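Interim Progress Report to the Flerevus Fund
Project: Polling Place Access and Ballot Handling, Kudmont County
Report date: February 12, 2023
Prepared by: Man-sik Gil, project lead
Reviewed by: Poul Østergaard, county elections office

1. Scope of this report

The report covers work from the signing of the grant agreement in July through the end of January. It follows the section order set out in Annex B of the agreement. Financial tables were sent separately and are only summarized in section 6.

The project has two parts. Part A is a survey of physical access at the county's polling places. Part B is a review of how absentee ballots are received, opened and stored between arrival and the count. Both parts are meant to be finished before the spring municipal elections in Grositz and Yensuk, where council seats and one school levy are on the ballot.

2. Status against milestones

A1, survey form approved: complete.
A2, site visits: complete except for five sites, see section 3.
A3, draft site reports to precinct officials: in progress.
B1, written record of current procedure: complete.
B2, timed trial of ballot opening: complete.
B3, revised procedure manual: first draft with the elections office.
B4, training of poll workers and counting staff: not started, planned start unchanged.

Milestone A3 is behind the original schedule. The delay comes from the change in precinct lines that the county board adopted after the agreement was signed. Two polling places in Grositz were merged and one in Yensuk was moved from a church hall to the public library. The survey records for the three old sites have been kept in the archive and are marked as superseded.

3. Part A: polling place survey

The survey form was cut from the 50 items in the application to a shorter set after a first round of visits. Items that repeated information already held in the county's building inspection records were dropped. The elections office now supplies that information directly, and our staff check it on site only where the inspection is more than two years old.

Each visit recorded the route from parking to the entrance, door widths, thresholds, lighting, signs, seating for voters who cannot stand in line, and the space around the voting booths. Measurements were taken with the furniture set out as it would be on election day. Where the building could not provide its own tables in advance, the county sent a standard set from storage.

Main findings to date:

Door hardware is the most frequent problem. Round knobs on inner doors were found in most of the older school buildings. The cheapest remedy is to prop the doors open during voting hours, but this needs the agreement of the local fire inspector, and that agreement has been given in writing only for Grositz.

Signs are not consistent. Precinct officials print their own, and several sites had signs from earlier elections still in the supply box. A single set of printed signs is proposed in the draft site reports.

Parking is adequate at most sites on an ordinary day. It has not been tested during a high-turnout election. Turnout in the last municipal election was low in both towns, and we advise against using it as a planning figure.

Five sites remain to be visited. Four are schools that asked us to wait until after their winter testing period. The fifth is the library in Yensuk, where the meeting room is closed while the floor is replaced.

4. Part B: absentee ballot handling

The record of current procedure was put together from interviews with counting staff and from the office's own written notes. The notes and the interviews did not agree in three places: who holds the second key to the storage room, when the envelope log is closed each evening, and what is done with an envelope that arrives with a torn flap. The county has since issued a one-page memo settling all three. It will be replaced by the manual.

The timed trial used 2284 blank ballots in sealed envelopes, printed on the same stock as the live ballots. The trial was run over two days with teams of two. Each team worked under the current procedure on the first day and under the revised procedure on the second. The revised procedure separates slitting from extraction and moves the signature check ahead of both.

Results are given in full in the technical annex. In summary, the revised procedure reduced the median handling time per envelope by 20 percent. The number of envelopes set aside for a second look did not change. Teams did better on the second day in part from practice, and the design of the trial does not let us separate that effect from the effect of the new procedure. We recommend a short repeat trial with the order reversed before the manual is final.

Storage was reviewed at the same time. The present room meets the state rule on locks and access records. It does not have enough shelving to keep opened and unopened ballots on separate racks once more than two precincts have been received. Poul Østergaard has requested quotes for additional shelving from the county's regular supplier.

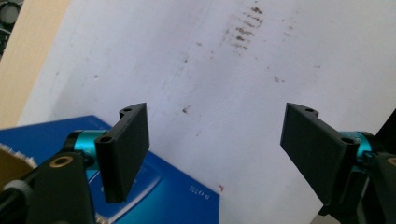

Figure 1. Two black fingers angled toward each other, the left one on a teal metal collar, over a pale white sheet.

5. Issues and risks

5.1 Staffing. One survey assistant left in the fall. The remaining visits are being done by the project lead, and no replacement is planned for the current period.

5.2 Legislation. A bill now in the state senate would allow envelopes to be opened earlier than present law permits. If it passes in its current form, section 4 of the draft manual will have to be rewritten. The two versions are being kept side by side until the bill is either passed or dropped — this adds some editing work but no direct cost.

5.3 Local agreement. The Yensuk town clerk has asked that site reports be discussed with the council before they are published. We have no objection, provided that the comment period is the same as for Grositz.

6. Budget

Spending in the period was below plan. The underspend is in travel and in the salary line affected by item 5.1. We ask the Fund's approval to move part of the travel balance to printing, to cover the standard signs described in section 3. No change in the total grant is requested.

7. Work planned for the next period

Complete the remaining site visits.
Issue all draft site reports and collect comments from both towns.
Run the repeat trial with the order of procedures reversed.
Deliver the second draft of the manual to the elections office.
Begin training, starting with the counting staff — precinct officials will follow once the signs have been printed.

The technical annex and the log of site visits are attached. Questions on Part A should go to Man-sik Gil, and questions on ballot storage or the county memo to Poul Østergaard.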